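The Tub at Tratham

Siyabonga Hlongwane had bought the tub before he bought the house. It spent a winter in the Lindley warehouse under a tarp, at two dollars a day, and when the house at Tratham finally came through he had it carried in and set down on the gray marble, where it stayed.

"It's in the middle of the floor," said Hamish Hapeta, who had driven 318 miles to help with the bathroom.

"I know where it is."

Hamish walked to the window and looked at the shrubs. Then he came back and looked at the tub again. He had brought his own wrenches and a bag of oranges. 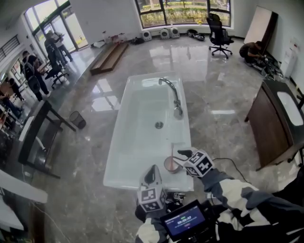
The tub, with the pink cup near the front rim.

The cup had belonged to Siyabonga's mother. She had kept it beside every sink she ever owned, and she had owned a good many, because she never liked a house for more than a few years. Siyabonga had unpacked it before the plates.

"Are you going to sleep in here too?" Hamish asked.

"Maybe. There's a draft in the bedroom."

They ate the oranges standing up and argued about where the shelf should go. Hamish wanted it under the window. Siyabonga didn't want a shelf. He said a person could get by with what fit on the edge of a tub, and his mother had done it for 50 years.

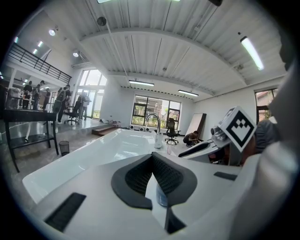
Hamish lost the argument around four o'clock. He put the wrenches back in their bag and said he would at least like somewhere to set down his shaving things. Siyabonga pointed at the rim, where a small clear bottle already stood near the tall faucet — there was room beside it, he said, if Hamish was careful with his elbows.

Hamish went out to the truck for his razor. When he got back, Siyabonga was peeling the last orange, and he handed over half.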